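Kinesthetic teaching

From Nasus, the open handbook of practical automation
Last revised December 20, 2018

Kinesthetic teaching is a way of showing a robot a task by moving it, or a tool it will later carry, through the motions by hand. It is one of 2 main branches of robot teaching by demonstration. The other is teleoperation, in which the person stays at a distance and steers with a joystick, a glove or a second arm. Practitioners of each tend to regard the other as a phase people grow out of.

Terminology

The literature also uses "lead-through programming," "hand guiding" and "walk-through teaching." Attempts to separate the terms have mostly produced more terms. This article follows the usage of Loubna Sqalli, whose handbook Tazi treats any method with a human hand on the hardware as kinesthetic and moves briskly on.

Method

In the oldest form, the motors of an arm are relaxed and a teacher pushes it along the desired path while the joint angles are recorded. The arm then repeats the path exactly, including the moment when the teacher sneezed. Later systems average over many demonstrations, on the theory that nobody sneezes in the same place twice.

A newer form leaves the arm out altogether. The teacher holds a gripper fitted with a camera and does the job with it directly. A program later works out how an arm would have to move to do the same. This is cheaper than tying up a robot, and the teacher can work at something close to normal speed. It also permits motions that no arm in the building can copy, a fact generally discovered afterward.

The Skevberg trials

The best-known comparison was run at Skevberg by Clive Whitlock, beginning in May. Teachers using hand-held grippers recorded 2576 demonstrations, of which 204 were thrown out. Whitlock's report gives the leading cause as "teacher changed mind." The remote-control group recorded fewer and complained more, chiefly about the chair.
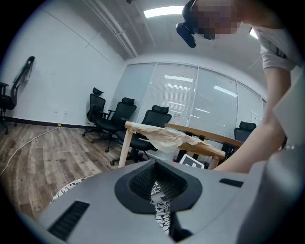

Whitlock also noted that skilled people make difficult teachers. They skip steps, correct small errors without noticing and work partly by feel, and feel does not show up on video. Beginners are slower and more regular. The report stops short of recommending that firms hire people who are bad at the task, though the packaging company Grundano is said to have read it that way.

Criticism

Opponents point out that a recorded motion carries no reasons with it. A robot shown how to go around a coffee cup may keep going around it long after the cup has been washed and put away. Supporters reply that more demonstrations will fix this. They have given the same reply to most other objections.

See also

Teleoperation
Teach pendant
Learning from demonstration
Coffee cup problem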